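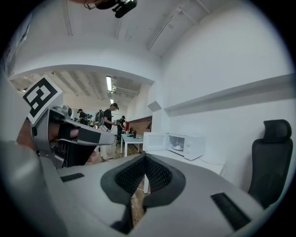
## Re: [kitchen-list] microwave, plate, who gets the shelf

25 March 2021

Hi all,

Replying to Stela's message from the top of the thread, quoted at the bottom for anyone who lost it. Quick because I have a call.

Microwave stays on the counter under the long shelf. I know some of you wanted it up ON the shelf. No. The ledge is too narrow for it and then the short people are lifting hot soup over their heads. Short people includes me.

Cable. It trails from the back down along the counter edge toward the right. Please leave it there and don't tuck it behind where the sink stuff goes. If it bothers you I have cable clips in my drawer, take two.

Plate. There's a white plate sitting on the turntable. If it's yours, fetch it. If you like having a plate in there so the glass stays clean, fine, but then wash it, a plate with last weeks rice on it is not protecting anything.

Cleaning, since Stela asked for actual steps:

- unplug first
- bowl of water with lemon or a spoon of vinegar (plug back in for this bit obviously), 8 minutes, leave the door shut a while after
- unplug again, round dish out, wash in the sink, dry it properly
- wipe the floor of the thing, then the walls, then the roof. Roof is where the tomato is
- door last, inside panel and the thick edge. Soft cloth only, no scourers
- dish back in, check it sits flat and turns

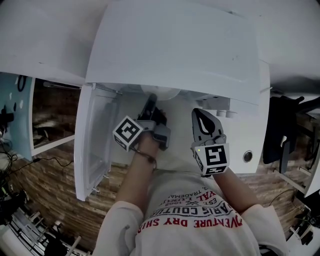

*Door open, round dish at the back.*

Don't spray anything straight into the slots. Spray the cloth. I use the Rotulon kitchen stuff from under the sink, the Gekik one smells like a swimming pool and it got into my noodles.

Labels: I'd rather not have any on the door. One note on the wall is plenty, and not on the little white box please, people need to get at that.

Money: the kitty has 40 left after the coffee order. New turntable dish would come out of that if we ever crack this one, so carry it with both hands pls.

Shelf is still open for discussion. My vote is tea and the big salt, nothing else. Ông next door sells those flat tins, they would fit.

Tín

> **From:** Stela Rusu
> **Subject:** [kitchen-list] microwave, plate, who gets the shelf
>
> Hello everyone,
>
> Three things about the kitchen on our floor.
>
> Could we agree on where the microwave lives? It has moved twice since October and every time I have to hunt for the socket.
>
> Is there a proper way to clean it? I did it with dish soap and it was foamy for ages.
>
> And can somebody decide about the shelf before it fills up with Orkum catalogs again.
>
> Thank you,
> Stela Rusu
> room 235

--
Tín Võ
ext. 372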